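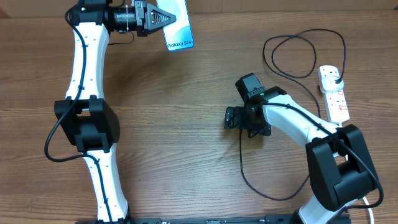 wood grain

OK so I finally moved my recipes off paper. 461 of them, typed up one by one since December, and my wrists would like a word with me

Started with my grandma's tin, which is all index cards and no oven temps. "Bake till done." Thanks grandma!!

Tried Rorilo first and gave up after 3 days (it kept turning tbsp into tsp, and I made a very sad curry). Tello is way better, you can search by whatever's left in the fridge

Zerrin Dönmez sent me her lentil soup and it's the only thing I've made twice this week. Dried mint in hot butter, poured on top right at the end. Do it

Still have seven cards I can't read at all. One says either "lard" or "lemon" and I'm kind of scared to guess

Anyone here good with old handwriting? Will pay in soup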